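Wurkard Shared Workshop
Walk-through checklist, whole building, with comments
Date: 2021-01-01
Walked by: Marijke Goossens
Followed at a distance by: Henk Van Loon, carrying the flashlight

Marks are OK, FIX, or WATCH. WATCH means I don't like it but can't find the rule it breaks. Comments are mine unless they have a name on them. If you want to argue, write underneath in pen, the way Erhan did last time, and not on a napkin, the way Henk did.

ENTRANCE AND STAIRS

1. Front door opens fully from inside without a key. OK.
It opens fully from outside without a key too, if you lean on it. Gilberto has the number of the locksmith and has had it since September.

2. Exit sign lit. OK.
The brightest thing in the building.

3. Handrail tight along its whole length. FIX.
Third bracket from the bottom turns in the wall. Someone has packed it with a folded Rollodico catalog. It is a good thick catalog but it is not a wall plug.

4. Stair treads clear. FIX.
A boot. One. Nobody claimed it, so it is in the lost property box with the other one-of-a-kind footwear.

WOOD ROOM

5. Table saw guard in place. OK.
It was in place when I came in. There was also a noise like a guard being put in place just before I came in. See item 6.

6. Riving knife fitted. WATCH.
Fitted, yes. Screws finger-tight. Erhan says he had it off for a dado and was about to tighten it. I stood there until he did.

7. Push sticks within reach of the operator. OK.
Three of them now, one chewed by the blade down to the size of a pencil. Throw that one out. It is not a souvenir.

8. Dust collector bag under half full. FIX.
Packed like a Christmas goose. The sheet on the door says it was emptied "recently" and is signed with a squiggle. From now on, a date and a name that can be read by someone who isn't a pharmacist.

9. Oily rags in the lidded metal can. FIX.
Rags: on the can. Lid: on the floor. So close. Linseed rags can heat up by themselves and start a fire with nobody in the room, so please finish the job and put them in.

FINISHING ROOM

10. Fan runs. OK.
Sounds like a goat, but moves air. I held up a strip of tissue and it stuck to the grille.

11. Solvents in the yellow cabinet, doors shut. OK.
I was ready to be disappointed and wasn't. Thank you, Karlijn.

12. Every container labeled. FIX.
There is a jam jar marked "NOT JAM." I accept that this is true. I still need to know what it is.

STORAGE AND SMALL ITEMS

13. Small items off the bench and the floor, in something with sides.
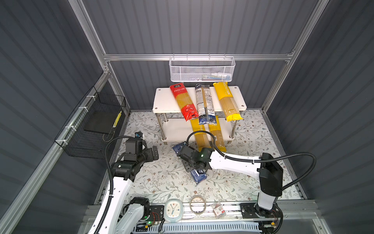
Bottles rolling off benches gave us more entries in the accident book than the saw ever did, most of them involving a slippery floor and a person too proud to say they fell. So this item stays on the list. Baskets are allowed and I would even say encouraged: the white mesh one hooked over the back rail has its bottle lying down inside, where it can roll as far as the end and no farther. The black one on the left is held with cable ties, and that gets a WATCH from me for anything heavier than the flat board in it now. Cable ties go brittle. Tug them once a month, and if one snaps, replace the lot.

14. Tall shelving fixed to the wall. FIX.
The Nurkton racks by the lumber are held up by the lumber. When the lumber sells, we will learn something. Gilberto to fit brackets before that.

ELECTRICAL AND FIRE

15. Extension cords used only for short jobs. FIX.
The kettle has been a short job for almost 7 years.

16. Extinguishers on hooks, needle in the green. OK.
All but the one holding open the kitchen door. Needle in the green, hook in the hall, extinguisher on the floor. Moved back by me. Buy a doorstop.

17. First aid box stocked. WATCH.
Plenty of eyewash. Burn dressings fine. Bandages all the tiny kind, which suggests what people have been taking. Karlijn to order the wide ones.

FOLLOW-UP

Items 3 and 14: Gilberto.
Items 8, 9: whoever used the room last, and I do read the sign-in sheet.
Item 12: the owner of NOT JAM, in person.
Item 15: Henk, who says the kettle is his and that he will fight for it.

Signed, M. Goossens
Seen, H. Van Loon (under protest, item 15)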